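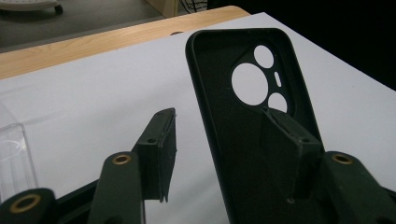
Phone case in the green gripper.

Wed 3 February

Spent most of the day on the equipment budget. Donent wants $300 for each hand-held gripper, and Bradex quoted $98 for a set of replacement fingers. I had the fingers down as a yearly cost but moved them to every six months. Freight to us isn't in either quote, so I left a line open for it.

Kept the task simple for costing: phone case, clear bin, white board on the table. Both colours of gripper go on the same sheet.

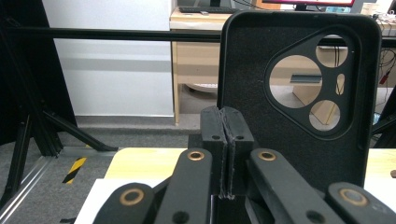

Do we need to buy the arm this year?
The arm can wait until September, when the new money comes through, and the grippers will do until then.

Tedesco rang after lunch about the bins. They come in cartons of 67, far more than we have shelf space for, so I asked for a part carton. No answer yet.
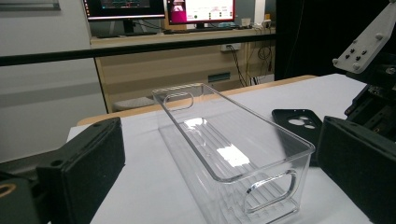
Last changed: Wednesday evening, freight line added

Padding for the fingers should be its own item. I'd lumped it in with tape and screws and the total made no sense. Cables too. Dotton is cheaper for those but slow, so the order has to go in this week.

One person working both hands means we budget grippers in pairs, 2 to a table, plus a spare. 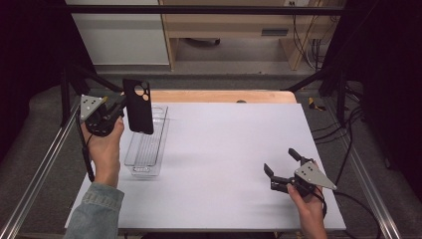

Still to do

Ring Donent about the warranty.
Get the Bradex quote in writing.
Measure the shelf.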